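Inudmont Cloth Folding and Boxing Notes

README for the Inudmont collection, Skakville set

What this is

A collection of 3,847 short records of people putting cleaning cloths away in small boxes. Each record covers one cloth and one box, from the moment the cloth is picked up until the person lets go of the box. The work was done in a meeting room in Skakville, on ordinary tables, with ordinary cloths.

We started it because of the Prakent tidiness guide, which claims that a folded cloth takes up less room than a stuffed one and is quicker to find later. Everybody repeats this. We wanted to see it hold up with small boxes and real cloths, and we still have our doubts.

What is in it

records.csv – one row per record
cloths.csv – size, colors and wash history for each of the 46 cloths
boxes.csv – inside measurements of the 9 boxes
notes.txt – free comments typed in at the end of each session

The fields in records.csv are record_id, cloth_id, box_id, method, seconds, lid_fits and comment. The method field takes one of two values, fold or stuff. People were told which to use before they started, and some of them plainly ignored it. Where the method used didn't match the one assigned, we kept the one used and put "swapped" in the comment field.

Things to be careful about

"Fold" is a generous word. A cloth folded once and then shoved in counts as a fold under our rules, and so does one folded neatly into eighths. If you compare the two methods without reading the comments, you will get a clean-looking answer that we would not trust.

The seconds field was entered by hand. Rounding to the nearest five is common, and the Thursday sessions are worse than the others for this. We would not build anything on differences of a second or two.

The lid_fits field means the lid closed when pressed. It says nothing about whether it stayed closed. Two of the boxes have lids that never sat right even when empty, and those are marked in boxes.csv.

Cloths change. By the end, the thin ones had gone soft and would pack into anything, so late records look better than early ones for reasons that have nothing to do with method. Sort by session before drawing conclusions.

Comparison with Yap

The older Yap set is often quoted alongside the Prakent guide. It used larger boxes and new cloths straight from the pack, and its authors scored neatness by eye. We tried to line up their scores with ours and gave up. Please don't merge the two sets and report one number.

The clear boxes

Most of the argument in notes.txt is over these. The guide says a see-through box saves labeling. Maybe. With the frosted ones you get the color of the cloth through the wall and not much else – fine if your colors are all different, useless if you own six yellow cloths. A two-color cloth, crumpled up, can show mostly one color on one side and the other color on the next. 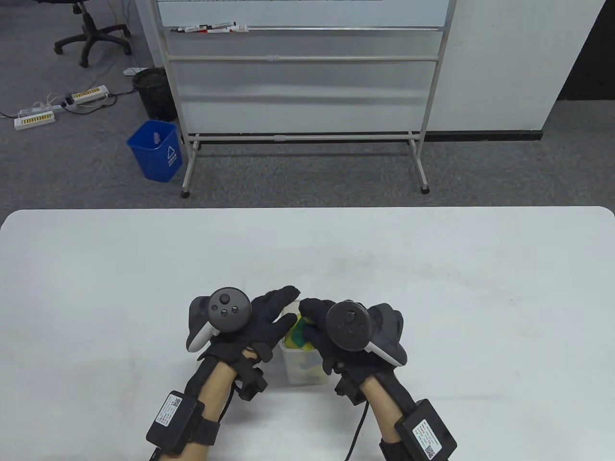

Page last changed: August

A yellow and green cloth like this one goes into a small box easily enough without being folded. Whether that counts as put away is a matter of taste, and we left taste out of the fields.

Using the files

Free for teaching and non-commercial work. Keep this README with the files if you pass them on. The column order in cloths.csv changed between versions, so read columns by name.

Known gaps

No record of how long it took anyone to find a cloth again afterward. That was half of the original claim, and we haven't tested it.
No damp cloths.
Nothing larger than a hand towel.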